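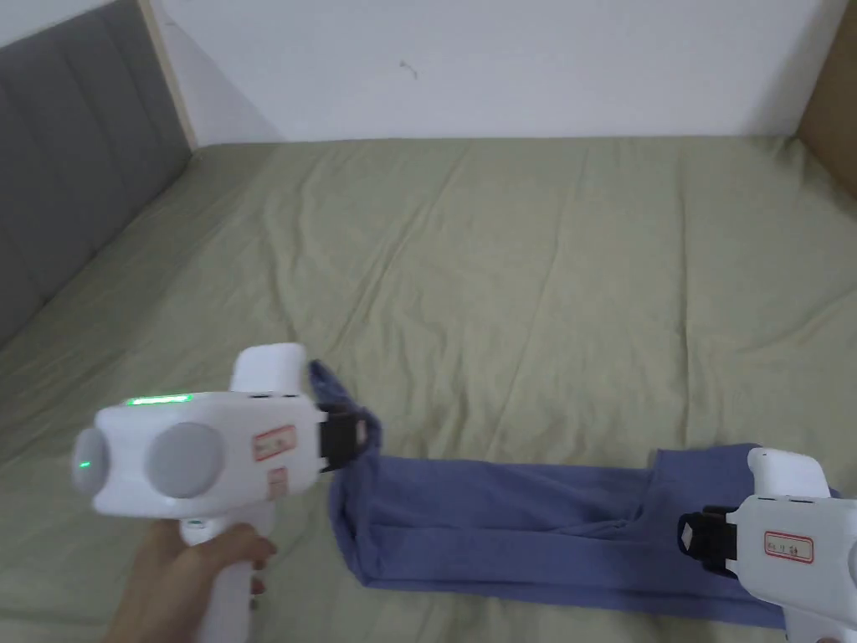
So can it do my laundry yet or not, asked one owner by e-mail, adding that the brochure had been vague on this point.

Print this page | E-mail this page
August 20, 2025
By the Neltine guides desk

Section 4: Teaching the Anari folder a T-shirt

The short reply is "some of it, slowly". The Anari arms can fold a shirt once they have enough examples to copy, and the examples come from you. You will hold a pair of hand grippers and fold the same sort of garment until it has lost all charm. Our February test set took 531 folds. Set aside an evening, or several.

4.1 Before you start

1. Clear the bed and smooth the sheet by hand. A few wrinkles will do no harm.
2. Charge both grippers.
3. Pick one plain T-shirt. Leave shirts with buttons for Section 6, which is short and mostly apologetic.

Caution: keep hair, cords and pets out of the jaws.

4.2 The fold

4. Lay the shirt out and pinch it at two points, one gripper to each.
5. Lift a little and pull until the cloth is taut - then stop pulling. The arms will copy a hard tug faithfully, and they are stronger than you.

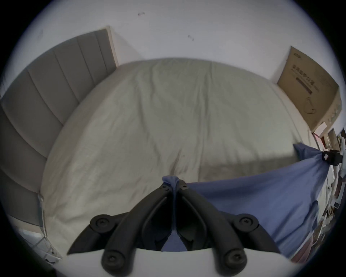 6. Lower the cloth before you open the jaws. Dropping it is quicker, but you'll be teaching the machine to drop things, and it picks that up on the first go.
7. Save the fold, shake the shirt out and begin again from a different starting heap.

Note: memory holds 1000 folds. At 34 the arms will try a fold of their own if you let them. We suggest you don't let them.

4.3 Working the hem

8. Take the hem near each end and raise both hands together.
9. If one side slips, finish badly and mark the fold as failed. Failed folds are useful, and you will have plenty.

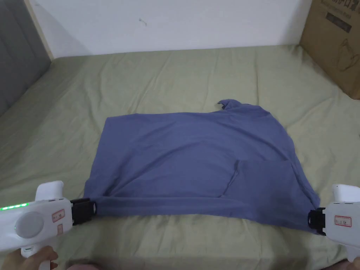

Fig. 3. Hem of a T-shirt held at both ends, with the rest flat on the bed.

10. For socks, see the Palumbo add-on. Pairing is still done by a human.

Reader comments (3)

Did 19 folds and went to bed. Is there a way to resume?

Yes, hold the save key when you switch on. It's in Section 2, under "Lamps" for some reason.

We have the older Gasow model and it folds towels nicely, provided you bring it the towels, take them away and own only towels.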